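The Towel Bar

The towel bar came on a Tuesday, in a box long enough for a fishing rod. Reece Sugden signed for it at the door and carried it into the kitchen under his arm. It was dark bronze, nearly black, with a round ridged knob at the end of the rod. Dana had picked it out in August and then it had been on back order at Merkus for so long that he had stopped thinking of it as something they owned.

He set it down on the boards by the marble, where she would see it.

"Is that it?" Dana said when she got home.

"That's it."

"It looks darker than it did in the store."

"Do you want to send it back?"

She picked it up and held it against the wall beside the window, then against the end of the cabinet. It was heavier than she expected and she had to use both hands. "No," she said. "I waited too long for it."

They had moved into the house in Gastetlow the year before, from a one-bedroom over a shoe repair shop. In the old apartment the kitchen had been a sink, a stove and a shelf. Now they had a real counter and it had filled up in a month. The toaster stood in front of the toaster oven. Dana's mother had given them the toaster oven and Reece had owned the toaster since college, and neither of them would give theirs up. He said toast from the oven was dry on one side. She said the toaster was for people who ate only toast. A towel lived on top of the toaster oven, folded, and every time someone wanted to use the oven the towel had to go somewhere else, usually over a chair, and then it got sat on.

So a towel bar made sense. They had agreed on that much.

Reece got out the drill after dinner. The instructions said to find a stud or use the anchors in the bag, and there were no anchors in the bag. He went through the drawer of the wooden organizer where they kept things like that. He found a tape measure, birthday candles, a key to the old apartment and an allen wrench. He showed her the key.

"We were supposed to turn that in," Dana said.

"I know."

"They charged us 30 dollars for it."

"Then I guess it's ours." He put it back in the drawer.

She made tea and sat on the stool. He measured along the wall and made a pencil mark, then measured again from the other side and got a different number. The wall was not straight. He sat down on the floor with his back against the cabinet and looked up at the two marks.

"Where would you put it," he asked, "if you could put it anywhere?"

"By the sink."

"There's no room by the sink."

"You said anywhere."

He thought about the apartment. There had been a nail by the sink there, and they had hung the towel on the nail for four years. It had never fallen off. He didn't say it, but Dana was looking at the wall too, and after a minute she said, "We could just use a nail."

"You waited for this thing since August."

"I'm only saying we could."

Her brother called then. He was driving back from Kárason and wanted to know if he could stop for something to eat. She told him yes, it would be 36 minutes if he didn't hit traffic, she had done that drive enough times to know. Reece got up off the floor. He took out the small green bowl and put it on the cutting board, and then stood there with the refrigerator open.

"What do we have?" he said.

"Eggs. The end of the soup."

"He'll want both."

She lifted the towel off the toaster oven and looked around for a place to put it. The chair had her coat on it. Reece held out his hand, and she gave him the towel, and he put it over his shoulder. Then he moved the towel bar to the end of the counter so she would have space to work. It rolled a little and he stopped it with his finger.

"Saturday," he said. "I'll get the anchors and do it Saturday."

"All right."

"I mean it."

"I know you do." She turned the oven on. "Put some bread in yours, too. He likes it burnt."

He put in two slices and pushed down the lever. Outside it had started to rain and the gutter over the back step was dripping the way it did, on the one spot where everybody stood to find their keys. That was on the list for Saturday as well. He watched the bread and Dana cracked the eggs, and when headlights came up the drive he went to let her brother in, with the towel still on his shoulder. 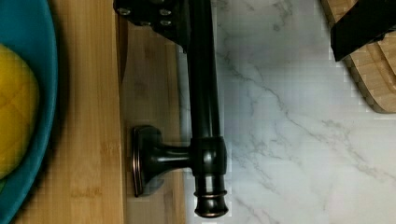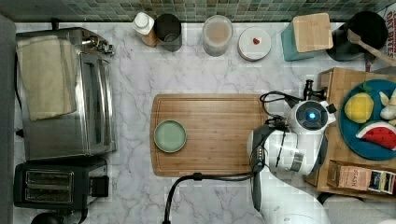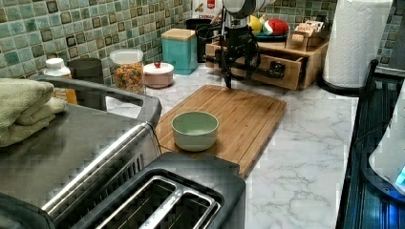
The marble counter and the cutting board.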